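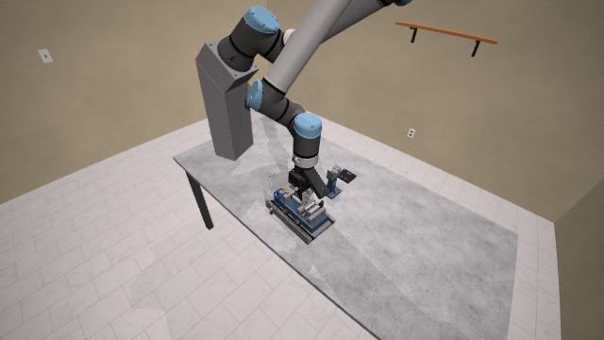

Oncombe hall to lose its echo, and possibly its trivia night

Oncombe Memorial Hall will close for 23 days in September while its ceiling is lined with acoustic panels, ending a long local tradition of not hearing what anyone says in it.

The council approved the job last week after a public meeting held, perhaps unwisely, in the hall itself. Residents in the back rows asked for several motions to be repeated. One was voted on twice, with different results.

"I've been going to meetings there for most of my adult life and I've always assumed I was in favour of things," said Nisreen Awad, who lives on Jullen Street and spoke in support of the panels. "It would be nice to check."

The hall was built with a high vaulted roof, brick walls and a floor polished to the standard of a skating rink. A clap near the stage can be heard leaving, travelling to the kitchen and coming back. School concerts have been described as two concerts, the second starting slightly late.

Councillor Suha Karam said complaints about the sound had been received every year she had been in office, along with a smaller pile of complaints about the complaints. The choir, for one, likes the echo and says so at length.

"It makes us sound like 60 people," said choir director Maya Atallah. "We are not 60 people. On a cold night we're lucky to have an alto."

Under a compromise reached after the meeting, the panels over the stage will be hung on tracks so they can be slid back for performances. The choir has asked who will be doing the sliding. The council has said it will look into it.

The work has gone to Pawlak, a Gromus firm that did the library ceiling a few years ago. Readers may remember that job for the fortnight when the library was closed and the sign on the door said it was open. The council says there will be a new sign.

Regular bookings are being moved where possible. Tai chi goes to the bowls club, on the carpet and in socks. The seed swap will share the scout hut with the scouts, who have been told which boxes are theirs. Playgroup moves to the church annexe, where the toilets are closer and the biscuits are said to be better, and there is already some doubt about whether it will come back.

Trivia night has no home yet. Its host, Abla Tannous, has turned down the pub's back room on the grounds that it has a television, and the school library on the grounds that it has the answers.

Ms Tannous is also uneasy about what happens when the hall reopens. For years the poor sound has been the accepted reason for any wrong answer given by the tables nearest the kitchen, and at least one grand final was settled by a ruling that "Lima" and "lemur" could not be told apart from row six.

"People are going to have to be wrong in their own right," she said. "I'm not sure the town's ready for it."

Edeltraud Rüegg, whose table has finished last in both of the past two seasons, said she was looking forward to the change and was confident of a better showing. She then asked for the question again.

The hall kitchen will stay open during the works for meal deliveries, with entry by the side door. Anyone with chairs borrowed from the hall is asked to bring them back before the end of the month - the council did not name names, but said it knew about the wedding.

Bookings for October onward can be made at the council counter until 4 pm. Please speak up, the counter is in the foyer.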